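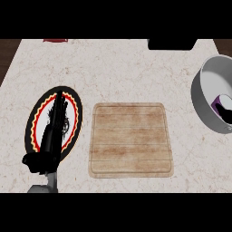 Marble benchtop, pale finish with fine beige and grey veining (render).

Flostinstead Owners Forum > Kitchens and Surfaces > Sealing intervals for marble

W_Sedgwick (Moderator)
Members are asked to use this thread for questions on natural stone benchtops. The current building guideline recommends resealing marble every 16 months. Owners who engage a contractor should lodge the works form with the office beforehand. Quotes received in May ranged from $500 upwards, depending on bench length.

t.whiteley
I must disagree with the stated interval. Our bench was sealed by Dawber at handover and still passes the water drop test after three years. A fixed schedule encourages unnecessary expenditure.

Zamfira_S
The test is only as good as the spot chosen. Ours passed beside the cooktop and failed at the sink, where the stone had darkened after ten minutes. I would ask that the guideline stand.

Duc Hua
May I clarify one point for newer owners. Sealer slows staining – it does not prevent etching. Lemon juice and vinegar will dull a polished surface whether or not it has been sealed. We had a honed finish put on for this reason and the marks are far less noticeable.

t.whiteley
Agreed on etching. I maintain my position on the interval.

F.Ntuli
Could the moderator confirm whether re-honing requires approval? Sturkance quoted $2,978 for our kitchen, including the island, and advised that the work would be noisy.

W_Sedgwick (Moderator)
Re-honing does require approval, as wet grinding affects the units below. Please allow 10 working days. Mr Whiteley's comments on the interval have been noted and the wording will be reviewed.

Zamfira_S
Will the revised wording be posted here or only at the office?

W_Sedgwick (Moderator)
Both.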